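Drancombe 400 Swing Gate Operator

Articulated-arm operator for single-leaf residential and light commercial gates. Suitable for wood or steel leaves up to 400 kg. Sold as a single unit; order two for double-leaf gates and link them at the control board.

Supply voltage: 115 V AC
Maximum leaf weight: 400 kg
Arm reach, fully extended: 820 mm
Opening time to 90 degrees: adjustable, 30 seconds maximum
Manual release: keyed, both sides

The operator mounts on the post or pier, on the inward side of the gate. Masonry piers need anchor bolts, which are not included. On hollow steel posts, weld or bolt a backing plate first. Keep the arm level through its full travel and set the mechanical stops before connecting power.

The control board accepts a wired push button, a keypad or a Plitis receiver. Two inputs are reserved for photocells. Factory setting is open on first pulse, close on second. Auto-close is off as shipped. 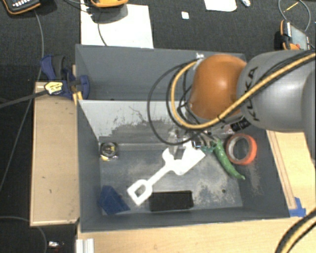

Wiring to the operator should run in buried conduit with a separate conduit for low-voltage lines. The cover gasket must be seated before the four screws are tightened. Grease the arm pivots once a year.

Replacement arms, keys and gaskets are stocked separately. For leaves over 400 kg, see the Mondero underground series.

Page revised March 3, 2026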